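Right, thread time. I've had a few messages asking how I set up the tabletop cell in the simulator, so grab a brew and I'll go through it the way I do it. One arm, one two-fingered gripper, one wooden table, a handful of bits to pick up.

First job is always the hand. I zero the gripper, open it fully, close it fully, and watch both fingers. If one side lags then a joint limit has been typed in wrong. (Mine was, for most of August. Wálter Rengifo spotted it in my settings file in less time than it took me to find the file!)

Then I do slow approaches on the awkward stuff. I like a computer mouse for this because the cable gives you grief. You want the fingers parted and lined up before you even think about closing.

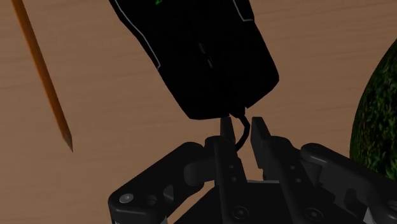 How slowly should the gripper come in on the first few tries?
Start at 20 per cent of your normal speed and leave it there until you've had 3 clean approaches in a row, then bring it up a bit at a time.

Next up, contact settings. This is the boring bit and it's where I spend most of my evenings. If the friction on the fingertip pads is too low, everything squirts out like soap. Too high and a pencil hangs off one finger as if it's been glued there, which looks brilliant and is completely useless.

I keep a little text file called Tamora with every value I've changed and why. It's up to 56 lines now. Nesma Helmy laughs at me for it, then asks for a copy every time she breaks something — so who's laughing really.

Something I got badly wrong at the start: the wrist. I'd set the hand up lovely and never looked at what the rest of the arm was doing. It would get to the mouse fine and then swing an elbow through the tall things on the way home. So now I add a second view from further back and run the whole move again with that one open.

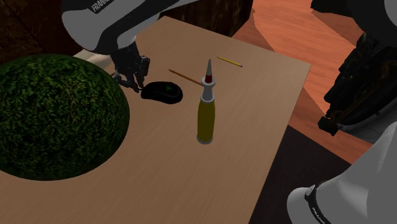 Wider view of the Tamora table, hand down by the mouse.

Check the gap between the fingers and whatever is next to your target as well, and do it on the way in and on the way out. I leave big round things close by on purpose. If the path only works on a tidy table it'll fall over the minute you move anything.

Upkeep, such as it is: save a copy before every change, alter one value at a time, and rerun the open and close check after any update. I skipped that last one for 2 updates running and lost a whole weekend to it. Never again.

Friction numbers for the pads are next on my list, once I've typed them up so that somebody other than me can read them. Shout if you want them sooner!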